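Trotura Control Stack – Frequently Asked Questions

Home > Docs > Trotura > FAQ

These are the questions that come up most on the Pindisora support list. They apply to Trotura release 4 and later. For arm setup and wiring, see the Install Guide.

Two-arm tabletop work, and a wrist view of a toy carrot in the grip: 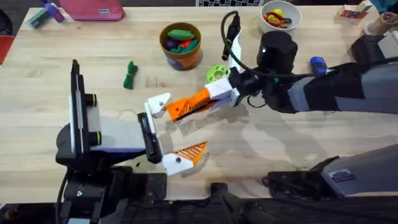
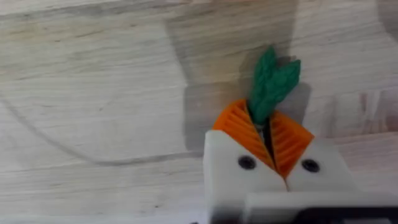

What does Trotura do, and what does it leave to other software?
Trotura takes target poses for one or two arms, plans a path to them, checks the path for collisions and sends joint commands. It does not decide what to pick up. That comes from your own policy or script, or from the Ostrowski task runner if you have it installed.

How fast does the control loop run?
The joint loop runs at 1,000 Hz on its own thread. Policies can send targets much more slowly than that. Trotura fills in the points between targets and holds the last one if nothing new arrives before the timeout.

Can both arms move at the same time?
Yes. Set plan_mode to joint and the two arms are planned as one system. In split mode each arm is planned alone, and the second waits until the first has left the shared zone. Split mode is easier to debug but slower.

Why does the planner reject a pose that the arm can clearly reach?
Check the padding first. Every link gets a safety margin, and when two grippers work close together the margins overlap well before the parts would touch. You can lower the margin for the finger links only. Leave it alone on the forearm and base.

Does Trotura need a wrist camera?
No – it will run with joint readings alone. If you do use wrist cameras, run the hand-eye calibration again after any change to the mount, even a loosened screw.

My camera frames and joint readings don't line up. What should I do?
Open the log in Nondale and turn on the time offset view. If the offset is steady, enter it as camera_delay in the config file. If it drifts, the camera is probably stamping frames with its own clock. Switch stamp_source to host and record again.

How do I set the grip force?
Use grip_limit, which is a percentage of the motor's rated current. The default is 70. Start lower for soft or hollow items and raise it in small steps. The limit applies to closing only.

Can I replay a recorded session on the arms?
You can, from release 4 on. Replays go through the same collision check as live commands, so a session recorded with a different table height may stop partway – the log gives the first step that failed.

Where do I report a bug?
Use the tracker on the Pindisora site. Attach the config file and the Nondale log.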